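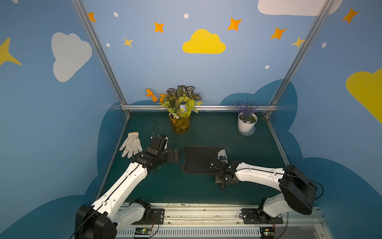
Switching from journalism to a poli sci PhD, am I nuts?

Filed under: Grad School & Academic Careers | 38 replies

mapleditto
Okay so I'm 31, I have a journalism degree and I've been covering county government at a small paper for six years. I got into a PhD program in political science and I have until December 5, 2022 to say yes. I want to write about water treaties between neighboring countries (I've been obsessed since a reporting trip, long story). My editor thinks I'm throwing away a career. The stipend is tight but I'd live. Has anybody here made the jump?

tollbooth_ray
I did, from radio. The reading load flattened me the first year. I was used to writing 18 stories a month and suddenly I had one paper due in December and no clue how to pace it. Take the methods class early! I put off stats and regretted it for two years.

Vovell
Gonna disagree with the mood here. Do a one-year master's first. I've watched good reporters go in because they loved a topic and then find out the department only cares about the model.

mapleditto
Hmm, the master's would cost me though, and the PhD is funded. That's kind of the whole thing for me.

Vovell
Sure, but six years of low pay costs you too.

quietquorum
Who would you be working with? My advisor was Hok-lam Hsieh and he loved having a former reporter around, he'd hand me the interview work every time. A friend had a different advisor who called her drafts "magazine writing" for a whole semester. Same building, same hallway.

tollbooth_ray
^ this. Email the current students. Ask how long people take to finish and who left.

mapleditto
I've talked to one, Cheuk-hei Tsao, third year, super nice. She said more than 364 pages a week in the fall (she kept a spreadsheet, bless her) and that the languages requirement is what slows everyone down. I have okay Spanish and that's it.

Vovell
Then ask if Spanish counts before you sign anything. Mine didn't.

mapleditto
Emailing the grad office right now, will post what they tell me.

Share this thread (2)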